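Herstead Shared Kitchen: Progress Report to the Moschos Fund

Period covered: second stage of the refit, to the end of February

Summary

The second stage of the kitchen refit at Herstead is finished apart from the items listed under Outstanding Work. The kitchen stayed open for morning sessions throughout and closed after 2 p.m. on fitting days. Spending is within the amount approved for this stage.

Work completed

All of the old cabinet doors have been taken off and replaced. The original plan was to keep the doors and change only the hinges, but when the first run came down, the screw holes were too worn to hold new ones. We asked the Fund for permission to move money from the flooring line, and this was agreed by email.

The new doors are wood, in a warm honey brown, and were supplied by Pindel. We chose long bar handles over knobs after several users with arthritis told us they could not grip the old knobs with damp hands. A bar can be pulled with the whole hand or hooked with the fingers. We ordered 74 handles, which covers every door and drawer and leaves a few spares in the store cupboard.

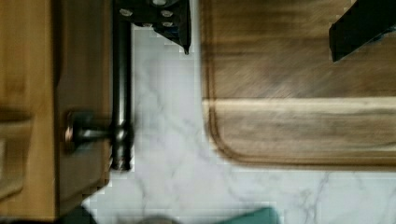
Bảo Lương
Kitchen Project Coordinator, Herstead

The handle by the cutting board is one of the dark metal bars, fitted vertically and held off the door on a short post. The posts matter for cleaning, as a cloth has to pass behind the bar. Sheyla Yupanqui, who runs the cooking sessions, has added the handles to the wipe-down sheet used at the end of each one.

Cutting boards

The worn plastic boards have been withdrawn. Large wooden boards are now in use for bread and vegetables. They are oiled once a month and the job is signed off on the cleaning sheet. Raw meat is prepared on separate color-coded boards kept at the other end of the kitchen.

Use of the kitchen

There were 379 individual visits in this period. We ran 14 cooking sessions, and 3 had to be moved to the hall while doors were being hung. Attendance at the moved sessions was lower because there was no oven. The Nisudau lunch group has asked for a regular slot and we expect to offer one when the remaining work is done.

Outstanding work

Two drawer fronts arrived in the wrong width and have gone back to Pindel. The supplier has agreed to replace them at no charge. The kickboards under the sink run still need to be cut and fixed. Flooring has been put off to the next stage, and we will send a revised quote before any order is placed.

We are not asking for any further change to the budget at this point. Receipts for the doors and handles are attached to the finance form.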